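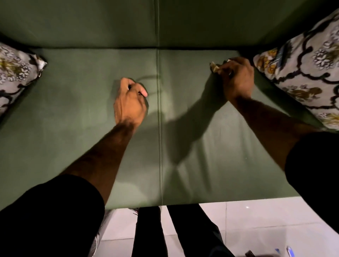 Fig. 1. Two-seat section, green cover, patterned cushions left in the corners.

Soft Furnishings Care, Unit 3: the everyday sofa
Notes by Mbali Nkosi, Parnanbridge evening course

Right, so last time we did curtains (sorry again about the overrun) and now we're on to my favourite, the sofa that somebody sits on every single day. I learnt most of this on the Mokgethi contract, where I had 80 of the things to look after, and I still do my own at home the same way!

Start with your hands. Press into the seat and feel along the middle seam, then the fold at the back, where the crumbs and coins go. A smooth, plain green cover like the one in Fig. 1 will show every crease and mark, so look at it in daylight if you can. Smooth it with the flat of your hand, from the seam outwards.

Next, rubbish. Pick up anything you can see by hand before the vacuum comes anywhere near it. Sweet wrappers and bits of paper are the worst, they fold themselves up and jam the upholstery nozzle, and then you're on your knees with a pair of tweezers. I did that twice in one December.
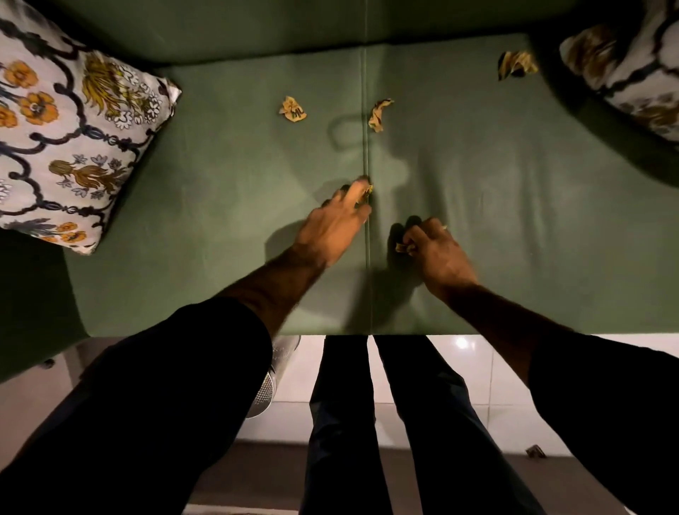
Gather the scraps into one hand as you go and drop them straight in the bin bag, don't make a little heap on the arm to deal with later. Then lift the scatter cushions off, shake them outside and check the zips if they have them. Patterned covers hide stains beautifully, so turn them over and look properly.

Vacuum last, soft brush, low suction, back first and then the seat. Leopold Rainer covers spot cleaning in the next unit, so please leave the sprays in the cupboard until then.

Reading: Drollska handbook, page 188 (the fabric chart is on page 253).

To bring next time: a clean white cloth and your Dridden sample card.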